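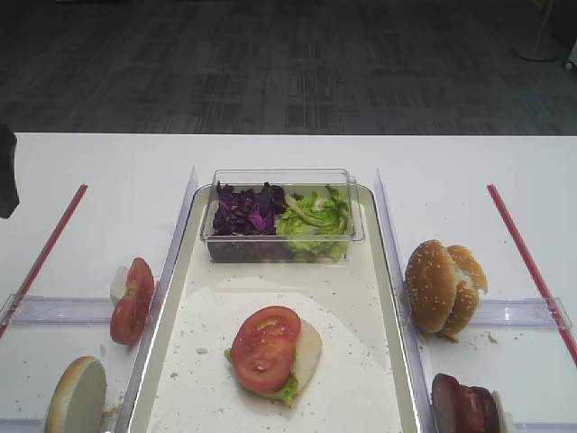

Moroz desk dividers, set of two: a grudging review

My wife and I have shared a home office since February. We love each other very much. We also have opposite views on where a mug may be put down, and so I ordered the Moroz clear dividers, after reading nearly 200 reviews written by people who seem to have bought them for guinea pigs.

Setup took one evening and a small amount of language. The feet slide onto the bottom edge of each panel, and the instructions show this with a drawing of a hand that has 3 fingers. Peel the protective film off first. I did it last, and there is still a strip of it under one foot that I have decided to live with.

As a border, they do the job. Mail no longer drifts over to my side. Pens stay in their country of origin. As sound control they are hopeless, and the listing's line about "a calmer acoustic zone" should be read as fiction. I can hear every word of Svitlana's calls with Gunther Kuhlmann in accounts, and now I can watch her roll her eyes as well.

Fingerprints are the real trouble. You will wipe these things daily or you will stop caring. I lasted until the second week. Window cleaner leaves streaks, plain water and an old T-shirt work better, and the cat's nose undoes both by lunch.

They do stay put. I've bumped the left one with a chair, an elbow and a box of printer paper, and it wobbled but stood. The Pruniser set my brother-in-law Reto bought fell over when he sneezed, or so he tells it.

Four stars. I'd have given five, but Svitlana has started taping notes to her side, facing me. The latest one is about the mug.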